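Monday, January 17, 2022

Turgate kitchen, drain and trap work, continued

Balthasar Rainer asked for the layout notes to be kept in the same book as the flow tests, so both are going here from now on. Double-basin sink, one shared trap below. Faucet centered on the back rim, over the divider. 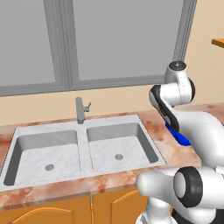
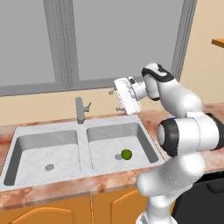 Double-basin sink under the window.

The complaint from the Turgate people is a gurgle in one basin when the other empties. Ran the usual fill and release on the bench rig with the Jirnik trap first, then the Tarkano. Water at tap temperature, no soap. Stopper pulled by hand on the count.

Jirnik trap, both basins full: 56 seconds to clear. Gurgle starts near the end and carries on after the water is gone. Seal depth dropped by 4 mm. Repeated after lunch with the vent line open and the gurgle went away, so I am fairly sure the trap itself is fine and the vent run is too long for the pipe we used.

Tarkano trap: cleared a little slower, didn't write down the time because the stopwatch was still in Ban's drawer. To redo. Seal held. The slip nut weeps at the inlet unless it is taken a good quarter turn past hand tight, and the washer had a burr on it. Sanded the burr off and it still weeps, less. Try the thicker washer from the September order before blaming the nut.

Vent run on the rig is 198 cm from the trap arm to the open end, measured along the outside of the bends. The old drawing says something shorter. Balthasar thinks the drawing was made before the second elbow went in. Corrected it in pencil, needs to be redrawn.

Tried one run with the baffle tee turned the wrong way to see if that could give the same noise. It does back up into the second basin, but the sound is different, more of a slap. Not what they described on the phone.

Slope on the trap arm checked with the short level. Fine at the wall end, nearly flat at the trap end. Shimmed the bracket and left it overnight to see if it creeps.

To do:
Tarkano timing, 2 runs at least
Thicker washer
Shorten vent, test again with the Jirnik
Ask Turgate if the noise happens with cold water only
Bench rig bucket has a crack near the handle, use the blue one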